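Subject: Re: [illden-quilters] Basting a large top without a frame
Date: 2024-02-03

> My living room floor is no good for basting any more, my knees
> won't take it. Has anyone managed a queen size on tables? I have
> 2 folding ones but they are narrow.

Yes, I did my last three on tables. Two narrow ones are fine if they stand long side to long side and the heights match. 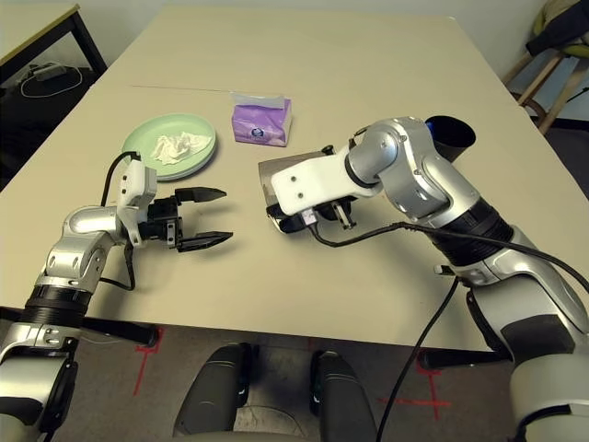 Start with the backing, wrong side up, and find its center before you clamp anything. Smooth outward from there. A join between two tables, like the faint straight one across the beige top here, makes a handy guide for lining up the center fold. Run masking tape over it if pins catch. I pin every 5 inches and work one section at a time, letting the rest hang.

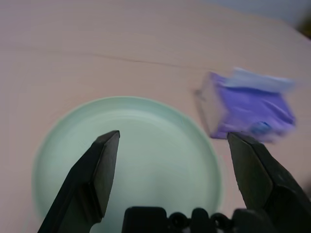
When a section is done, take off the clamps, slide the whole thing over and clamp the backing again before you pin more. Keep it snug but not stretched, or it will pucker.

The hall in Clirnville can be booked until May. Molefe batting is 35 percent off at the shop there, and I would get the cotton.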